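Tiempo de lectura: 3 minutos

3.2. El lenguaje de la severidad en la cobertura de los gobernadores

En la sección anterior hemos mostrado que los columnistas regionales prefieren el relato de declive cuando escriben sobre el presupuesto del estado. Ahora nos ocupamos de un problema vecino: cómo el mismo gobernador recibe adjetivos diferentes según el tipo de texto, aunque el hecho narrado sea el mismo. El corpus contiene 1,000 piezas publicadas en 22 periódicos de condado, y fue codificado a mano por 2 lectores que no conocían la hipótesis del trabajo.

Seguimos la propuesta de Cheung, quien distingue entre el adjetivo de carácter («terco», «cordial») y el adjetivo de gestión («lento», «ordenado»). La distinción parece sencilla, pero en la práctica presenta dificultades. La palabra «firme», por ejemplo, aparece en los dos usos, y a veces en el mismo párrafo. En estos casos los lectores debían consultar la oración siguiente y, si la duda continuaba, dejar la pieza sin clasificar. De este modo quedaron fuera 52 piezas, que no entran en los resultados. 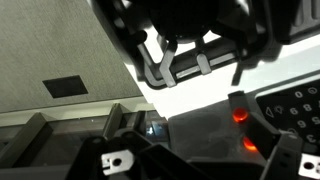
Figura 4. Dedos de pinza negros, dos luces rojo-anaranjadas y un panel negro con números.

El resultado principal es que el perfil largo, publicado normalmente el domingo, concentra los adjetivos de carácter. La nota diaria casi no los utiliza, salvo cuando reproduce una declaración del adversario. Esto tiene una consecuencia que no esperábamos al inicio del proyecto: el lector que sigue solamente la nota diaria conoce el temperamento del gobernador por la boca de sus opositores. En la campaña de Lernholm este efecto fue muy visible durante el mes de junio, cuando se discutía la reforma de las pensiones y los dos candidatos evitaban las entrevistas extensas.

La columna de opinión ocupa un lugar intermedio. Los columnistas del Purnine mezclan ambos tipos de adjetivo con cierta regularidad, mientras que los del Zargate reservan el juicio de carácter para el último párrafo — una costumbre que Hsieh ya había observado en la prensa municipal. No podemos afirmar que se trate de una norma de redacción, pues ninguno de los dos periódicos nos permitió consultar su manual de estilo.

Conviene señalar también un límite del método. El adjetivo es solo una parte de la valoración política, y muchos periodistas con experiencia la expresan por medio del verbo: un gobernador «admite», «insiste» o «se niega» allí donde otro simplemente «dice». La codificación de los verbos se presenta en la sección 3.3.

Utilizamos cookies propias y de terceros para mejorar su experiencia de lectura. Aceptar | Configurar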